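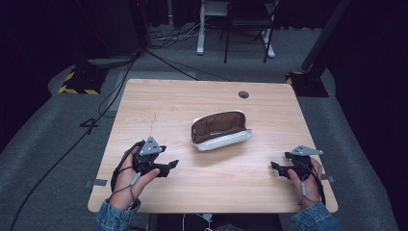
Figure 3. Demonstration task at one of the Hurna stations: pencil case, hand-held grippers.

The third change concerned the work of the packing staff themselves. Before automation, an experienced packer at the Stenlow site was judged by output per shift; under the Hurna program, part of the same person's week is spent showing tasks so that they can later be repeated by machine. Small goods with soft parts were given the most time. In the task in Figure 3, the operator works with a black gripper in each hand, one on either side of an open pencil case, and must handle the fabric-lined case without touching it directly. Staff described this as slower and more tiring than the packing they knew. "You have to forget what your fingers want to do," said Joana Amaral, a packer on the day shift.

Of the 58 employees interviewed, 33 said that demonstration work had made their job more interesting — although several of them also asked whether it would last. Pay grades had not been revised when the interviews closed in May 2021, and supervisors disagreed on whether demonstration hours should count toward shift targets. Santosh Saxena, who drew up the rosters, counted them in full; the evening shift did not. This difference accounts for much of the gap in reported satisfaction between the two shifts, and it is taken up again in Section 5, where the Tandero site is considered.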